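Finstead opens Cilline Street workshop for second-hand office computers

Media release — October

Finstead has opened a refurbishment workshop on Cilline Street to repair retired office computers and return them to use in schools, libraries and community centres.

The workshop accepts desktop computers from businesses and public agencies replacing their fleets. Machines are logged at the front counter, their storage drives are removed for erasure, and each case then goes to one of 17 benches for inspection. Finstead's former premises at Awan had room for four.

Finstead handled 2,658 desktops at Awan in its last full year there. Most of the machines turned away had nothing wrong with the case, the power supply or the drive. The fault was on the motherboard, and the old site wasn't set up for board work.
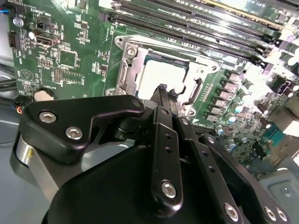

Board-level work is now a standard part of the service. Technicians check the processor and its socket, replace the coin-cell battery that keeps the clock and start-up settings, and test each memory slot separately. Processors that pass are cleaned of old thermal paste and either refitted or labelled and stored by socket type. A board that fails is stripped for usable parts before the remainder goes to a licensed metals recycler.

The socket is the part most easily damaged in handling. On the boards Finstead sees most often, the contact pins are in the socket and the underside of the processor is flat, so a slipped finger or a dropped chip can bend a pin and stop the machine from starting. Benches at the new site have magnifiers and angled lamps for this reason, and a second technician signs off every socket before a processor goes back in.

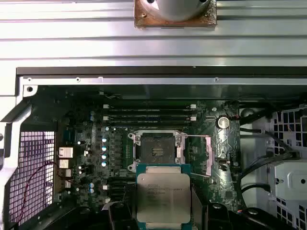

Memory is the other common cause of failure. Offices often pull the modules from old machines before disposal, and a computer can arrive complete in every other respect. A board with four empty slots and its latches in place is still a good candidate for refurbishment, and Finstead keeps tested modules in stock to fill them. Donors are asked to leave memory in place where their own policy allows it.

Refurbished computers leave the workshop with a new battery, a fresh operating system and a printed sheet listing the parts replaced. Each carries a warranty of three months. Schools and registered charities can order through the Eltance program, which covers delivery in the metropolitan area — regional orders are sent by freight at cost.

Laptops, printers and cathode-ray monitors are not accepted at this stage. Donors with larger loads should book a time at the loading dock, which is at the rear of the building and closes at 3 pm on Friday. Smaller loads can be left at the front counter during opening hours.

Booking forms, packing instructions and the current list of accepted models are available from Finstead's front counter and website.

Ends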